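How do I get a sourdough starter going again after a month in the fridge?

Posted by otusberg_baker

I went away for most of July and left my starter in the back of the fridge in a jam jar. I'm so excited to get baking again, but when I opened it up there was a dark liquid on top and it smelled like nail polish remover. No fuzz and no pink or orange streaks that I can find. I poured the liquid off, stirred in a spoonful of flour and some water, and nothing happened overnight. Is it dead? It came from my aunt and I'd really love to save it. I have all-purpose flour and half a bag of whole rye, and my kitchen is on the cool side. Thank you all so much!

Florencio Vidal

Oh, you are going to be fine! A month is nothing. I once left mine for 153 days when we were moving to Echeverri, and it came back and has been making terrific bread ever since. The dark liquid is just hooch, a bit of alcohol the yeast makes when it runs out of food, and the nail polish smell means it's hungry. Fuzz or pink streaks would be a different story (throw it out, jar and all), but you don't have those.

I think you fed it too little. One spoonful of flour into a whole jar of starving starter gets eaten up before the yeast can do anything with it. You want to keep a tiny bit of the old stuff and give it a big meal. And hooray for that rye, because starters go wild for it!

1. Dig down past the gray top layer and take 13 grams of the paler starter underneath. Put it in a clean jar. Keep the rest in the fridge as a backup until you've baked a loaf you're happy with.

2. Add 40 grams of flour, half rye and half all-purpose, and 40 grams of lukewarm water. Stir until there's no dry flour left, scrape down the sides, and put the lid on loosely. A rubber band at the level of the starter makes it easy to see how far it climbs. 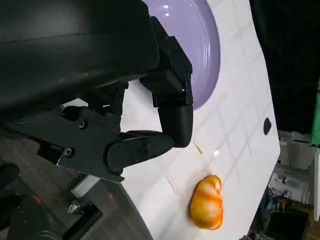
3. Leave it somewhere warm. The oven with only the light on is perfect, but stick a note on the oven door! I've baked a jar by accident, plastic lid included, and the smell was unbelievable.

4. After 24 hours, do it all again, even if you only see a couple of bubbles. Then switch to every 12 hours once it starts to rise between feedings. Give it 96 hours before you worry. Mine usually looks hopeless on day two and then goes crazy.

5. When it doubles in under eight hours two times in a row, bake with it. Once you're there you can drop the rye if you like, though I never do, the flavor is so good.

Please come back and tell us how the first loaf turns out. Aunt starters are the best starters.

rorau_kitchen

just buy a new one, they're cheap

Plirkalton Pam

Don't buy a new one! Everything Florencio said, plus two things that helped me. My tap water has a strong chlorine smell, so I leave a pitcher out on the counter overnight and use that. And don't go by the float test when you're using rye. A rye starter can be perfectly lively and still sink, and I threw away a good one that way before I learned to watch the rise and forget about the glass of water.

Also, once it's back, spread some very thin on parchment paper, let it dry until it snaps, and keep the flakes in an envelope in a cupboard. Next time you travel you'll have a spare! I mailed some of mine to my sister and she had pancakes out of it by the following week. The discard makes wonderful crackers too, with a little olive oil and salt, rolled as thin as you can stand.

Contact us | Copyright Otusberg Home Baking Help | Back to top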